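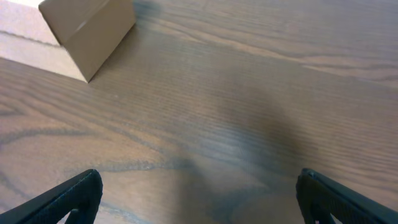 Notebook, February, second entry on the tabletop finish

Started 9:40 am. Carried on with the wax-oil comparison for the Rivadeneira tables. Three finishes left in it: Zostex hard oil, Jesine satin, and the old shop mix (linseed and beeswax, 65 g wax to the batch). Dropped the water-based one after the grain came up fuzzy again.

Offcuts were all sanded to 180 last time and wiped down with a damp rag, then knocked back with a worn sheet of the same grit. Shop was at 65 F when I opened the cans. Two thin coats each, wiped off after 14 minutes. Tanveer used to leave it for half an hour, and the Jesine goes gummy if you do that, so stick to 14.

Zostex went on easiest. It darkens the wood more than the others and the streaks come up strong. The Jesine is closer to the bare color but shows lap marks where I stopped to answer the phone. The shop mix is still tacky at the ends, where the end grain took more. Leave it until tomorrow before judging.
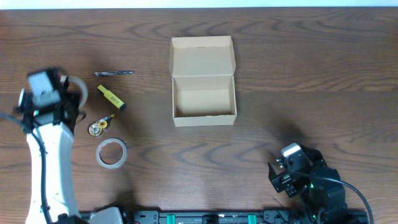
Water ring test: cold glass, one hour, all three pieces. Zostex left no ring. Jesine left a faint one that went away by lunch. Did not test the shop mix for the reason above.

Coffee test: same again with a spoonful of black coffee, 20 minutes. Zostex clean. Jesine has a light brown edge that I could not rub out. Bautista says a second wipe with the oil would hide it. Maybe, but the customer is not going to do that at home.

Cost: the Zostex can was 3000 on the Trurkora order, invoice 1683, and that includes the freight. Need to work out coverage per can before quoting. I did not weigh the can before starting, so that number has to come from the next batch.

To do:
Weigh can before and after next coat.
Ask Tanveer for his notes on the shop mix, he had a version with less wax.
Rags were hung flat outside, bring them in and put them in the metal bin.
Run the heat test with the kettle once all three are cured.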